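About Jasard

Examples of hand work, recorded for people who train robots
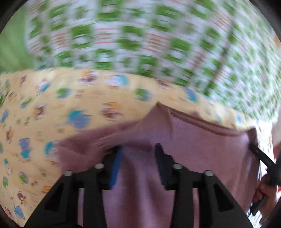
Cloth handling with a pair of hand-held grippers.

Jasard collects demonstrations. A person picks up two hand-held grippers, does an ordinary household or workshop job with them, and the camera on the gripper records how it went. Those recordings are checked, labelled and passed on to teams building learning systems for robot arms. We do not build robots ourselves and have no plans to.

We work from a single-storey building in Skatton with 16 work tables, a small kitchen, a laundry and a storeroom that is always fuller than we would like. The storeroom holds the things our operators handle: tea towels, bedsheets, children's clothes, jars, cutlery, cables, books, cardboard boxes. Most of it comes from op shops and clearance sales. We buy used goods on purpose, as a shirt that has been through the wash for years does not fold like one out of the packet.

How we started

The company grew out of a parcel-sorting business called Javanitz. Javanitz had bought an automated picking line and found that it coped well with boxes and badly with soft bags. The supplier asked for more examples of soft bags being picked up. Four of us from the packing floor spent a winter making them, first with tongs and a helmet camera, later with proper grippers. When that job finished, two other firms asked for the same kind of work and we set up on our own.

We still do bags. Cloth is now the larger part of what we record.

What we record

Our current programme is called Xaba. It covers the handling of fabric in the home: picking up one item from a pile, finding a corner, passing an edge from one gripper to the other, spreading, folding and stacking. There are 60 tasks on the list. Some last a few seconds. The longest, making up a cot mattress with a fitted sheet, can take several minutes, and new operators tend to dread it.

Fabric is slow work. A cup has one shape and a pillowcase has a new one each time you let go of it. Hems are useful to grip but hard to find when the cloth is bunched up, and patterned cloth lying on patterned cloth makes it harder again to see where one piece ends. For that reason we change the colours and prints on the tables often. A system that has only seen white towels on a grey bench will not get far in somebody's spare room.

Since April we have kept 1,477 Xaba recordings that passed both rounds of checking. We list failed attempts separately -- a dropped corner or a missed grip is worth having, provided it is labelled as one.

How a session runs

An operator works at one table for 18 minutes, then stops. We tried longer sessions and the quality fell away toward the end. Shoulders and wrists get sore, and people start taking shortcuts with the grippers that they would not take when fresh.

Before each session the operator reads the task card and sets out the items. The card gives the starting condition and the finishing condition and leaves the method open. One person will fold a singlet in thirds, another in half. We keep both. The only firm rule on method is that everything must be done with the grippers. If an operator puts one down and uses bare fingers, that take is closed and a new one is opened.

Checking happens on the same day where possible. One person watches the recording at normal speed and marks where each step begins and ends. A second person goes over the marks without seeing who did the first round. Where they disagree, the recording goes to the lead for that task. Some blur is normal when hands are moving quickly and we do not reject a take for it unless a step cannot be followed.

Our people

Our operators come from cleaning, aged care, sewing, warehousing and hospitality, and a few are students. No technical background is needed. What we look for is patience and a willingness to do the same job again with a different tablecloth. Training takes three days and is paid at the full rate.

Operators are paid by the hour. We do not pay by the recording, as that would reward speed over care. Everyone can ask to have a recording of their own work removed up to the date it is delivered, and they do not have to give a reason. Faces and personal items are kept out of view as far as we can manage, and checkers look for them again before delivery.

Working with us

We take on projects from robotics firms, universities and manufacturers. Send us the job you want done, the objects involved and the format you need. We will usually suggest a short trial batch first. We do not take work involving weapons or the monitoring of staff.

Small groups are welcome to visit the Skatton building by arrangement. The next open afternoon is on 18th October. Please wear closed shoes, and let the front desk know beforehand if you would like to try the grippers.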